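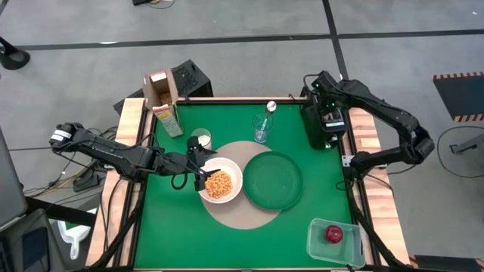 Equipment Review Group
Minutes of the meeting of 24 February 2023

1. Finus tabletop kit. The group resumed its review of the two-arm Finus kit offered by Jomham. The supplier's proposal covers the arms, the work surface with side rails, control software and a service plan. Members considered the breakfast exercise, in which the left gripper is lowered into a white bowl of orange cereal while the right arm hangs near the opposite rail. It was noted that the glass of milk stands close behind the bowl, and that any trial score should record spills separately from missed grasps.

2. Price and terms. Jomham has quoted $1673 per month for a lease of 3 months, with setup charged once at $600. The quotation remains open for 30 days. Members asked whether replacement gripper fingers are covered by the service plan. The written terms do not say. The secretary will request an answer in writing.

3. Comparison with Okoth. The Okoth kit was reviewed on paper only. It has a single arm and a lower monthly charge, but training is billed by the hour. The group agreed that both kits should be scored on the same table-setting exercises, including the handling of a spoon and soft fruit.

4. Site. The Gravgate building was confirmed as the location for any trial. Facilities asked that cables crossing the floor be covered before visitors are admitted. Agreed.

5. Decision. The group voted to recommend a lease of the Finus kit, subject to a satisfactory reply under item 2. Purchase was not considered.

6. Other business. The revised scoring sheet was accepted with one correction to the heading of the second column.

The meeting was adjourned at noon.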